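The Saturday Soup

My grandmother left me 19 jars of dried mushrooms and a recipe with no amounts in it. Handful of this, spoon of that, water "until it looks right." My brother got the car.

I'm not complaining (okay, I'm complaining a little, it was a good car). But I was the one who used to sit in her kitchen in Čierny every June and watch her make the soup, so I guess she figured I'd been paying attention. I had not been paying attention. I was nine, and mostly I was looking at the dog.

So there I was, thirty-four years old, in a rented apartment over a shoe repair shop in Rilemel, with my whole family coming at six and a pot of brown water that smelled like a wet hat. 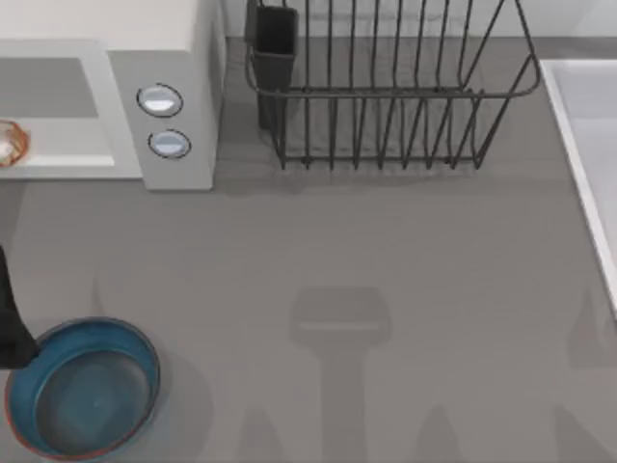

Zuzana Holub

I called my mother at two in the afternoon.

"What does it smell like?" she said.

"A hat."

"What kind of hat?"

I told her I didn't know, a hat somebody wore fishing, and she went quiet for so long I thought we'd been cut off. Then she said, "That's further along than mine ever got," and hung up to go find her good shoes.

The thing is, my mother can't make it either. She tried once, the winter after they moved to the city, and my father ate two bowls and then went and sat in the stairwell. It's been a family story ever since. He always says he was getting some air. Anyway, that's how it skipped her and came down to me, like red hair.

I tried more salt. I tried vinegar, then a bit of sugar to fight the vinegar, then more vinegar because the sugar was winning. I opened another jar. On the lid Grandma had written 72 in blue pen, and I stood there with it in my hand for the longest time trying to work out what it meant. She couldn't have picked them in 1972, could she? Seventy-two what? Minutes? Mushrooms? I checked the other lids and one of them said 700 and one of them said Fondar, which is the village on the far side of the hill where she had that long fight with the postmaster.

And then I remembered the hill! I hadn't thought of it in years. We used to walk up early with the dog, before the grass was dry, and she'd stop at a certain fence post and go left, always left, and she'd make me shut my eyes for the next part so I couldn't tell my cousins. I'd hold on to her coat belt and shuffle along. I could hear the bag bumping on her hip and the dog getting into things. "Seven hundred steps," she'd say. "Don't peek." I never did peek, and I never told my cousins either, though Imeck offered me his pocketknife for it.

She'd written down how to get there. It wasn't cooking at all, it was the walk, spread out over jar lids where no cousin would ever look.

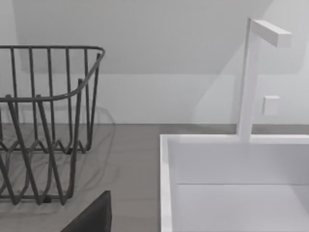 My brother turned up early, naturally, in the car. He came up the stairs jingling the keys and found me with all the jars lined up on the floor and the lids in a row in front of them, and he said, "Is this dinner?" I told him to sit down and read me the numbers. He isn't a man who sits on floors, but he did it, jacket and everything, and we pushed those lids around like a puzzle while the pot muttered away behind us. I thought of her old drying rack by the window, dark gray wire with a wavy bottom, and how she used to set the lids in it after washing them, in an order I wasn't allowed to change. I'd thought she was just fussy about it. I said this out loud, and my brother stopped with a lid in each hand. "Fence post, left," he said. "She took you too?"

"She took you?"

"Every August. She made me shut my eyes."

We looked at each other. Twenty-five years I'd been keeping that secret from him!

I know what you want to ask, and yes, everybody came, and no, it never did look right. My mother had one spoonful and patted my hand. My father finished his bowl, wiped his mouth, stood up, and said he thought he'd go get some air.

"Take your coat," I said. "We're coming too."

It's a four-hour drive to Čierny and it was already dark. My brother gave me the keys.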